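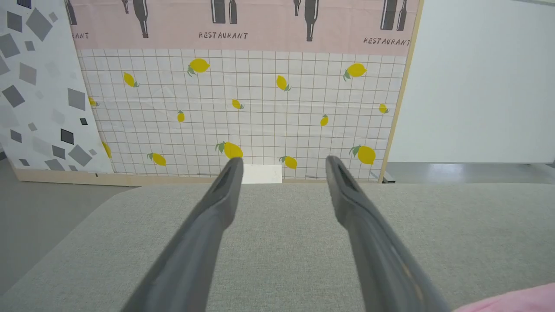 Chapter 6
Open Day: What a Demonstration Shows and What It Leaves Out

By the end of this chapter you should be able to:
describe how a demonstration differs from a trial
list the things a visitor should write down before the arm starts moving
read a success rate without being charmed by it

The Sernum workshop in Bronstead opens its doors to the public once a year, in February, when the weather keeps people indoors and they will look at nearly anything. Visitors are given a sticker, a paper cup of coffee and a place to stand behind a strip of yellow tape. At the advertised hour an arm wakes up, considers its work for longer than anyone finds comfortable, and moves. People clap. They would not clap for a cousin who did the same thing at the kitchen counter, but the cousin has had more practice.

There is a great deal to learn from an afternoon like this, and most of it is missed by watching the gripper. The eye goes to the moving part. The engineers know it, the visitors' phones know it, and the organizers arrange the lighting on that understanding. In this chapter we will try to look at everything else.

Start with the setting. A robot that handles objects near a plain white wall has been asked an easier question than one that works in front of a busy pattern. Printed backdrops are a cheap way of making the question harder. A panel covered in lemons, with wine bottles and the word RESTAURANT along the top, gives a vision system plenty of yellow ovals to be wrong about. None of them can be picked up. A person sees that at once and feels no pride in it. A machine has to get there by way of its training, and whether it has done so is something you can test with a panel, a soft surface and some patience.

The surface counts as well. Cloth has give in it, and a fingertip that lands slightly low on fabric may be forgiven where the same fingertip on a steel bench would make an expensive noise. When you visit a demonstration, note what the objects are resting on before you note what the arm does to them.

Then there is the matter of tries. At the open day we attended, the Skivon program ran its pick-up task 66 times between the opening remarks and the last of the sandwiches. It succeeded on 57 of them. The host announced this as "nearly every time," a phrase with a fair bit of stretch in it. Six of the nine failures came in a row, shortly after someone moved a lamp. A single rate for the whole day hides that run completely, and a visitor who arrived just after the lamp was moved would have gone home with a very different opinion of the future.

The Ueda group, on the other side of the hall, took another approach. They put up a sheet of paper and wrote down each attempt as it happened, good or bad, in marker. They got through 33 attempts and drew a much smaller crowd. We spent most of our time there, partly for the data and partly for the chairs.

Three terms will come up often in the pages that follow. A demonstration is a run meant to be watched. A trial is a run meant to be counted. A reset is the part in between, when a person puts everything back where it was, and it is the part visitors use to look for the washroom. Stay for the resets. How carefully an object is put back, and whether it goes to the same spot every time, will tell you how much of the job the robot is really doing.

Before You Read On

Think of a household task you can do without looking, such as finding a light switch or buttoning a coat. Write down everything that would have to stay the same for you to do it that way again tomorrow. Keep the list. It will be longer than you expect, and we will need it in Section 6.2, where the lamp gets moved again.

6.1 Standing Behind the Tape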